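Small Apartments Deserve More Love

I moved from a big house in Wumham to a two-room rental in Cliltside in March, and I have never been happier with a home!

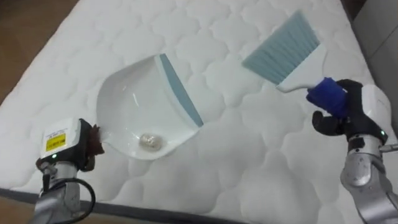
Developers keep telling us that buyers want space, and maybe some do. But walk through the old Urio blocks on a Saturday morning - sorry, any morning - and you'll find people who know their neighbors, walk to the bakery and pay a rent they can live with. My building has 80 units on 4 floors, and I'd love to see three more just like it on the empty lots by Kaveck station.

The city should let builders go smaller there. Drop the rule that asks for 2 parking spots per home, put in good windows and thick walls, and young renters will come running. I know I would have!

Mutua Mbwambo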